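Bench and Rack Hand (casual, could become less casual)
Truno - Jullville workshop
Posted July 21, 2020

Truno looks after small network racks for offices, schools and one very demanding bowls club. We have a workshop in Jullville, a kettle with opinions, and more blue cable than any business our size should own. We are looking for a person to help us get on top of it.

The job is 15 hours a week, split however suits you as long as the courier can find someone at the door. It runs until December, and if we still like each other then we'll talk.

What you would be doing

Opening parcels, mostly. Spares and patch leads turn up in paper mailers and somebody has to take them out, check them against the order and write the right thing on the shelf label. The previous label system was devised by three people who weren't speaking.

Plugging and unplugging. Every switch that comes back from a customer goes on the open rack in the workshop and gets its ports tried one at a time. It is as exciting as it sounds, but you can listen to the radio.

Making cables to length. We will teach you to crimp. Your first 14 will be terrible and we will keep one on the wall.

Cutting and sanding timber. Beswood sends us pale boards that we turn into backing panels for wall cabinets, and they need their edges cleaned up and the grain looked over before anybody drills into them. A knot in the wrong spot has ruined better afternoons than yours.

Helping with the Ásgeirsdóttir fit-out, our biggest job of the year at 165 desks. You'd be prepping and packing here in the workshop, with the odd trip to site to carry something heavy up a stairwell.

What you need

Patience, steady hands and reasonable colour vision, or a good workaround for it. You should be comfortable lifting a server with someone else on the other end. A driver's licence is handy. Qualifications are welcome but will not get you out of sweeping.

Some of the gear and timber you'd be getting to know: 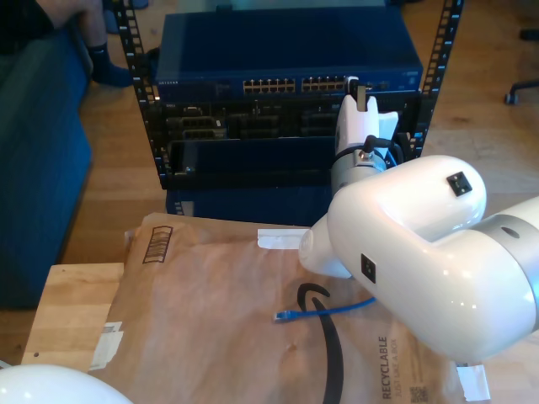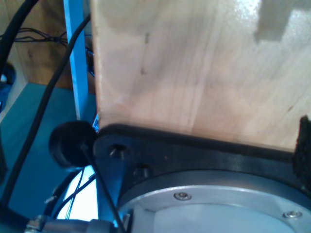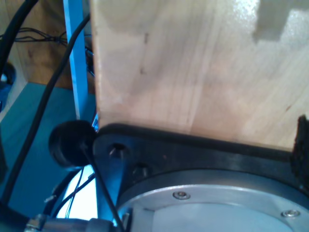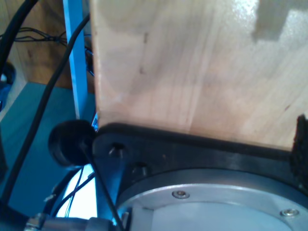
Pay is the award rate plus a 300 dollar boot and tool allowance once you've lasted a month. Parking is free if you arrive before the bakery staff do.

To apply, send us a page about yourself and tell us about something you've taken apart and got back together. If there were screws left over, say how many. We don't need a cover letter that calls you passionate about connectivity - we've met connectivity, and it's hard work.

Drop it through the workshop door or use the contact form, which we test regularly and which works on most of those occasions.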